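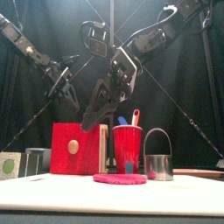

The Ammont Records Office has opened its household papers program for the year. Residents are invited to gather the certificates, deeds and policies kept in their homes and to store them together in one place. No special container is required. A wooden box, like the red one on the white tabletop, is an acceptable choice for papers that have first been placed in a folder or sleeve. Posts in this thread set out what to keep, what may be discarded and how to request a replacement.

Print this page | E-mail this page

2/ Last year the Office received 3,069 requests for certified copies from residents of Ammont and the Goel district. Of these, 1,926 were for birth certificates. Most of the remainder were for marriage certificates and property deeds.

3/ Many applicants told counter staff that the original was "somewhere in the house." The Office can issue a certified copy in most cases, but the process takes time, and the need for a certificate often comes up when a family is already occupied with other matters.

4/ Papers to keep permanently: birth, marriage and death certificates; adoption and name change orders; citizenship papers; military discharge papers; property deeds; and wills. Social Security cards should be kept with this group and should not be carried in a wallet.

5/ Papers to keep while they are in force: leases, insurance policies, vehicle titles, loan agreements and powers of attorney. When a policy is renewed, place the new one in front of the old one and mark the date of renewal on the folder.

6/ The Office does not give tax advice. Residents who are unsure how long to keep a tax return or its supporting receipts should ask the agency with which the return was filed, or a licensed preparer.

7/ Utility bills may usually be discarded once the next bill shows the payment. Residents who work from home or who rent out part of a house may wish to hold them longer.

8/ A will requires particular care. Do not remove the staples, attach paper clips or write on any page. A court may ask whether a sheet has been taken out or added if there are extra holes in the corner. The Office does not accept original wills for safekeeping – please consult the clerk of the court.

9/ On sleeves and folders: choose those sold as acid-free. Older vinyl sleeves can lift the ink from a page and should be replaced. If a certificate has already stuck to its sleeve, leave it alone and bring both to the counter.

10/ Do not laminate certificates. A laminated certificate may be refused by the office to which it is presented, and lamination cannot be safely undone. This applies to the short wallet-sized birth cards issued in Ammont in earlier decades as well as to full-sized certificates.

11/ Rubber bands become brittle and leave a stain. Adhesive tape turns yellow. A torn page should be placed flat in a sleeve, with its pieces together, and left unrepaired.

12/ Where to keep the papers: an inside closet on the main floor is suitable in most homes. Attics are too warm in summer, and basements in the Goel district are subject to seepage in spring. Avoid any shelf directly under a bathroom or beside a water heater.

13/ An ordinary box offers no protection from fire. Residents who want that protection should look for a container with a printed fire rating, and should read the rating closely. Some rated containers hold moisture when shut for long periods. Open the lid from time to time and check that the papers feel dry.

14/ A bank safe deposit box is a sound place for deeds and discharge papers. It is a less convenient place for a will or a burial policy, as access may be delayed after the death of the person who rents it. Ask the bank what its rules are before deciding.

Print this page | E-mail this page

15/ The Office recommends a single sheet at the front of the folder listing what is inside and where anything else is kept. Include the name of the bank, the name of the insurer and the telephone number of any attorney. Do not write passwords or account numbers on this sheet.

16/ A blank version of the sheet is available at the counter and at the Goel branch library. It is printed in large type on one side only. Residents are welcome to make their own copies.

17/ At least one other adult should know where the folder is. This person does not need to know what is in it.

18/ Scanned copies are useful for reference, and the Office encourages residents to make them. A scan does not take the place of a certified copy. Passport applications, school enrollment and most pension claims require the certified paper copy with the raised seal.

19/ How to request a replacement in person: bring one form of photo identification and the completed request form to the counter at the Ammont Records Office. Requests received before noon are normally ready the same day if the record is held in the building.

20/ How to request a replacement by mail: send the form, a copy of your identification and a check or money order for the fee. Please do not send cash. Allow 14 days from the date the Office receives the request. The Office will write to you if the form is incomplete, and the period begins again when the missing item arrives.

21/ How to request a replacement online: use the Verkus request page, which is linked from the Office's website. Verkus will issue a reference number when the request has been submitted. Keep this number. Counter staff cannot look up an online request by name alone.

22/ The Office is aware that some residents have been charged by outside websites offering certificates from Ammont at higher prices. These websites are not connected with the Office. Their operators forward the same form and add a fee of their own.

23/ Records of births and deaths in the former village of Ridora are held separately. They fill 102 bound volumes and have not been entered into the Verkus system. Requests for Ridora records must be made in person or by mail, and a search by hand may take longer than the period stated above.

24/ When asking for a Ridora record, give the parents' full names, including the mother's maiden name if known, and the nearest year. The volumes are arranged by year and then by the first letter of the family name. Spelling was not consistent, and staff will check likely variants at no extra charge.

25/ Some Ridora volumes are too fragile to be copied on a flat glass. For these, the Office issues a typed transcript with the seal. Transcripts are accepted for most purposes within the state – please confirm with the receiving office before placing the request if the record is to be used elsewhere.

26/ Staff will hold a walk-in session at the Goel branch library on 26th August, in the ground floor meeting room. Residents may bring questions about forms, storage or damaged papers. Certified copies will not be issued at the session, and no appointment is needed.

27/ Please do not bring original wills or sealed court orders to the session. For damaged papers, carry the item flat between two sheets of stiff cardboard. If it has been wet, do not try to separate the pages at home and do not use a hair dryer.

28/ Residents who cannot come to the library may telephone the counter during opening hours. Home visits are available for residents who are unable to leave home and who need help completing a form. The visiting clerk will carry Office identification and will not ask for payment at the door.

29/ A second walk-in session is planned for November. The place has not yet been settled, and notice will be given on this account and on the board outside the Ammont office.

30/ Fees are unchanged from last year. The first certified copy of a death certificate continues to be issued free of charge to the surviving spouse. Additional copies ordered at the same time are charged at the lower rate shown on the form.

31/ Questions may be sent as a reply to this thread, but please do not post dates of birth, certificate numbers or photographs of certificates. Staff will remove any reply that includes them and will ask the sender to contact the counter directly.

Print this page | E-mail this page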